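April, moving week, night

Well, we're in. Mostly! The truck left Chisholm at 11 this morning and we pulled up in Vanau before supper with the cat yelling the entire way and a fern on my lap, because I didn't trust the fern to anybody else. 631 is painted on the curb in numbers so faded I drove right past it, then had to turn around in the church lot down the street while the truck sat there blinking at me.

I love the kitchen more than I remembered. The window over the sink faces the alley and there's a lilac out there, all buds, nothing open yet. The stove is a Skato and I can't make heads or tails of the knobs (the front left one lights the back right burner, I swear). Dinner was toast and the last of the deli pickles, eaten standing up, and I was so hungry I thought it was the best meal of the year.

The bedroom is another story. It smells like old carpet and somebody's cigars. I opened both windows, then got too cold and shut them again, so now it's cold AND it smells like cigars. Tomorrow I'm going to sprinkle baking soda over everything and hope.

What's unpacked

Sheets, towels, one lamp, the coffee things. I packed 14 boxes marked KITCHEN and the can opener isn't in any of the ones I've tried. I did find the good scissors, my winter hat, and a whole bag of birthday candles, so if anyone wants a cake at midnight, I'm ready for them.

Small stuff is what gets me every time. Books go on a shelf and you're done, but where do you put batteries and picture hooks and the one key that doesn't open anything? I want everything in bins with dividers this time. One side for the little things, the other side left open for whatever turns up next.
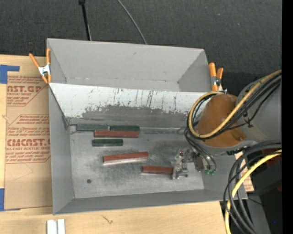
For tomorrow

Call Esel about the water heater before they close for lunch. Buy a can opener, I give up. Walk down to the river if it isn't raining, I've been wanting to since we first saw this place. Find the box with my slippers, the floor in here is freezing.

The cat has finally come out from behind the tub and is sitting on the fern's saucer. Going to bed.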